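Operating Rules for a Shared Two-Arm Work Table: Project Report, Group Kiltirow

Last updated: 25 October 2020

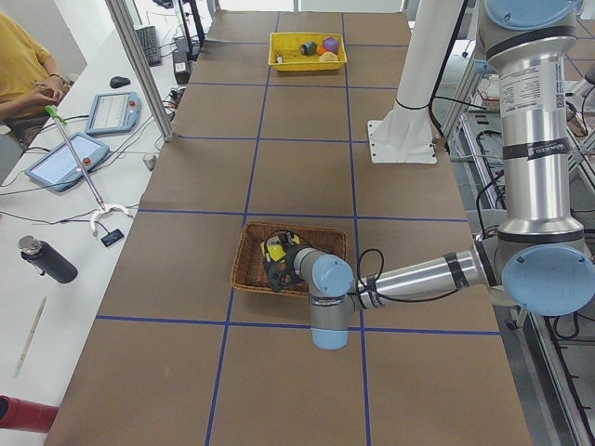
1. Purpose

The project wrote and tested a set of working rules for students who run pick-and-place trials at a shared table. Before April each group kept its own habits, and results from different groups could not be compared.

2. Rules adopted

2.1 Object and basket positions are recorded by grid cell. A basket resting on a tape line is logged under both cells.

2.2 A teach pendant stays within reach of the seated operator during every run, with the emergency stop button uncovered.

2.3 Speed is limited to 300 mm/s when a person is at the table. No one reaches into the grid while an arm is enabled - dropped objects are recovered with the grabber stick after a stop.

2.4 Drinks are kept off the desk that holds the pendants. This rule was added last and is the one most often broken.

3. Results

The logs cover 1,277 trials, of which 586 were run under the new rules. Position entries were complete in nearly 100 percent of the later trials. Stop button checks were recorded less reliably, mainly at shift changes.

4. Open points

Rule 2.3 does not say who may re-enable an arm after a stop. The draft wording gives this to the operator who pressed the button. It has not been tested with two operators.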